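Londmont Schools Sport Network
Help Pages: Entries and Eligibility

Entering a mixed team in the inclusive boccia qualifier when one player changes school

Posted by Liya Wako

Our school has registered a boccia team for the Londmont district qualifier, which is held in April. The team has been training together since the fall. One of the players will transfer to another school in the district before the qualifier takes place. The family has asked whether the student may still compete with the current team, as the new school does not offer boccia and has not entered one of its own.

I have read the entry rules and found the section on substitutes, but it deals with illness and injury only. I would also like to know whether the support plan we submitted for this player has to be sent again by the new school. Guidance from anyone who has handled a similar case would be appreciated.

Replies

Jui-lin Wei

Eligibility is decided by the school at which the student is enrolled on the day entries close. It is not decided by enrollment on the day of competition. If the transfer takes effect after the closing date, the student remains eligible for your team and no substitution is required. You should notify the district office in writing and attach a short letter of consent from the receiving school. The letter should name the student, confirm that the school has no objection, and state which school will be responsible for supervision and transportation on the day.

If the transfer takes effect before the closing date, the student must be entered by the new school. In that case a joint team may be formed. Joint teams are permitted where neither school can field a full team from its own students, and both principals must sign the form. The form is returned to the district office with the ordinary entry sheet.
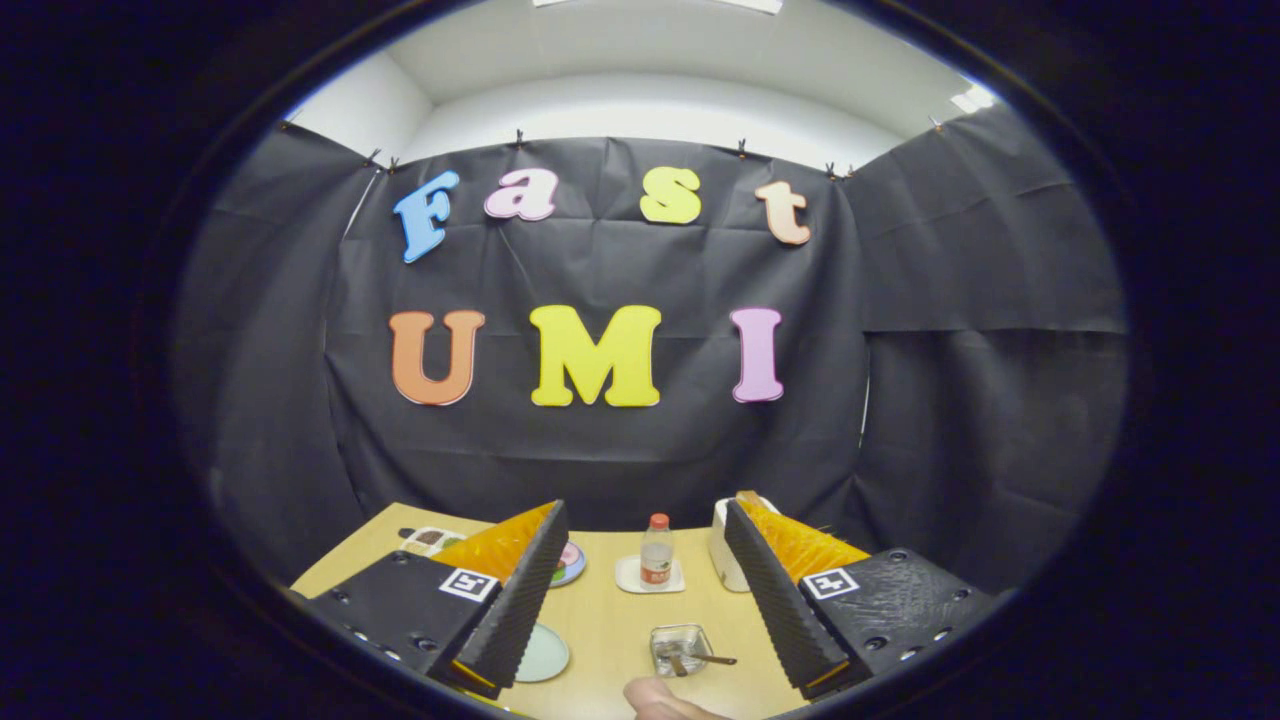
Can a joint team go on to the regional final if it wins the district qualifier?

A joint team that wins the qualifier advances on the same terms as any other team, provided that its roster does not change by more than two players between the events. The roster for the regional final must be confirmed within seven days of the qualifier.

With regard to the support plan, the document belongs to the student's entry and stays valid for the season. The new school does not need to submit it again. It should, however, review the plan and report any change in the student's equipment, communication needs or personal care arrangements. Ramps and other assistive devices must be listed by name on the plan. A device that is not listed may be refused at check-in, and officials have limited discretion on the day.

Please note that the closing date applies to the complete entry. An entry sheet sent without the medical and consent forms is treated as incomplete, and the date on which the last form arrives is the date that counts.

Wuyts

We had this two seasons ago and just phoned the office. They were fine with it. Get the letter from the other school early, as ours took 21 days to come back and we very nearly missed the check-in deadline. Also ask who is paying for the bus.

Liya Wako

Thank you both. The transfer takes effect after entries close, so I will request the letter of consent and write to the district office. The receiving school has already agreed to release the student for the full day, and our own staff will provide supervision.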